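Retail Jewelers' Circle, minutes, 25/03/2025

The minutes of the November meeting were approved.

Repairs. Bataineh reported 276 watch and clasp repairs, with 2 still waiting on parts. 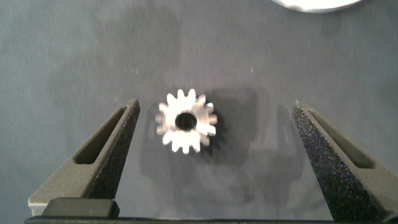
Bench apprentices will start on clock work at Skolness. They need practice on larger parts first – a toothed silver-colored gear with a wide center bore is easy to handle. Ring sizing stays with the senior bench.

Display cases. Zodholm quoted 462 per case for new locks. Accepted.
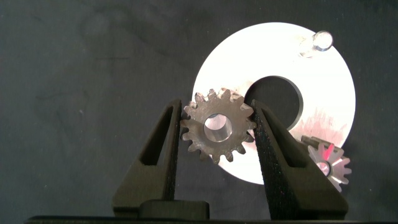 Spur gear, dark finish, bright bore.

Insurance. Cover for stock in transit is up to 3,000 per parcel. Members asked for a higher limit – the secretary will write to the insurer.
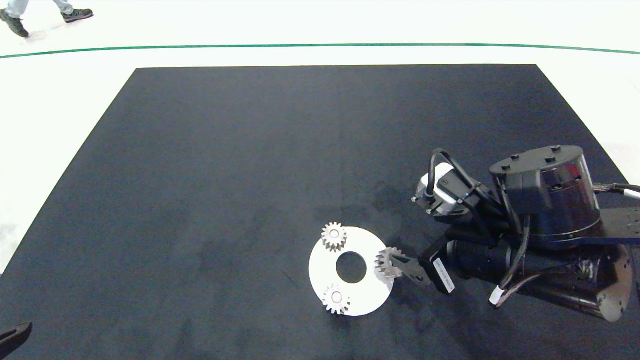 Until a reply comes, larger parcels are to be split. The Flosex cleaning fluid order was held over to the next meeting.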